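Farm Supper at Prindville, and What I Brought Home

Monday, May 20, 2024

The spring supper at the Prindville grange hall was on Saturday and I finally went. I have lived seven miles up the road for years and always had some excuse. Tickets were $2 for kids and a bit more for the rest of us, and the money goes to the food pantry over in Ponside.

The food all has to come from farms in the county, apart from salt, oil and coffee. In May that doesn't leave you a lot to work with. There was asparagus, a great deal of rhubarb, eggs done several ways, and pork shoulder from the Pliter farm. The Pliters had the pork in the pit before sunrise. I got there a little after noon and the line was already past the flagpole.

Gintarė Kļaviņa ran the kitchen. She started planning the menu in February, when she called the growers to find out what they expected to have. She told me the asparagus nearly didn't make it on account of the late frost. It was thin but it was good. She blanched it and served it cold with chopped egg and a mustard dressing. I asked for the dressing recipe and she said it was mustard, vinegar and oil and I should taste it until I liked it.

The bread was from Thái, the bakery on Mill Street. They brought 100 loaves and those were gone by two o'clock. The rye went first. If you want the rye next year, get there early.

They served 317 plates, going by the ticket stubs. That is almost double what the hall did the last time they held it, and you could tell in the parking lot. Cars were on both sides of the road down to the creek. I would like to see somebody out there directing traffic next time, and a second table for drinks. Everyone had to cross the food line to get to the lemonade.

The pie auction went on longer than it needed to. I bid on a rhubarb custard and lost it to a man who also won the two before it. I ended up with a jar of pickled ramps, which I have been eating on toast with butter. They are strong. My husband has asked me to keep the lid on.

Two things I mean to do at home after this. One is to get an asparagus bed started. I've put it off because you have to wait a couple of years before you can cut any. The other is to buy a pork shoulder direct from the farm instead of at the store. The Pliters sell from the barn on Friday afternoons, cash or check, and they'll cut it to the size you want if you call ahead.

I'll post the rhubarb cake recipe when I've made it once more. The middle sank on me the first time.

Comments

Dot H.
We were there too and missed the rye. The pork was worth the wait.

marshroadmike
What time do they open the barn on Fridays?

Reply from the author
One o'clock, I think, but call first.

Get new posts by email. Enter your address to subscribe. You can unsubscribe at any time.

Contact | Copyright 2024 | Back to top 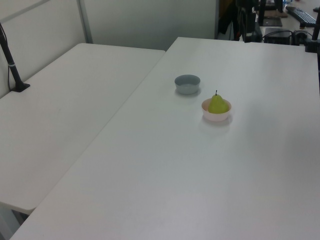
A green pear and two small bowls.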